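Workshop tips: sorting software for the bench arm

Quick list, typed between jobs. Mostly for Sanne and Satish but anyone with a small arm on a table can use it.

Color first. Threshold on hue, leave brightness alone. Daylight moves all afternoon and the brightness numbers move with it. Red wraps around zero on the hue scale so you need two ranges and OR them together. Forgot that twice.

Mask the dishes. If the rim is the same color as the block, the detector will happily hand you a rim as one giant block. Draw the pick region once, inside the tray walls, save it in the config. Anything outside doesnt exist.

Metal trays shine. Cap the blob size both ends, drop anything tiny. Took the false picks from 473 in the old log down to some 3 per batch.

Don't plan off a frame with the arm in it. Park, grab, plan, move. If you really need the speed, keep the last clean list of blocks and only cross off the one you just went for.

Blocks touching = one blob. Split on corners, or just pick the loner first and look again. Looking again is cheap.

Drop points. Don't send every block to the center of the dish, they pile up. Small offset per drop, stored per color. Cường wrote a nice little spiral for it, it's in the Lisia folder.

Approach from straight above, then slow for the last bit. Two speeds in the planner, not one. Hilde wants three, fine, but name them.

Logs. One line per pick: color, where from, where to, gripper width on closing. Width is the best one. Fully closed means it missed, go back to the tray and retry. Our file from Birkton is 1,774 lines and still opens in a plain text editor, wich is the point.

Retry limit 6. After that stop and beep. No clever recovery.

Tape a mark on the table for anything that gets lifted off and put back. Recalibrate if the tray has moved, even a little. Godelieve's check script does it before the first pick, run it every time.

Config goes in version control. Yes, the color ranges too.
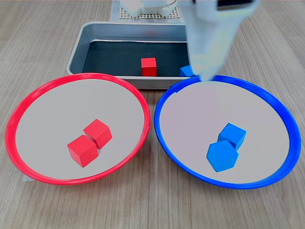
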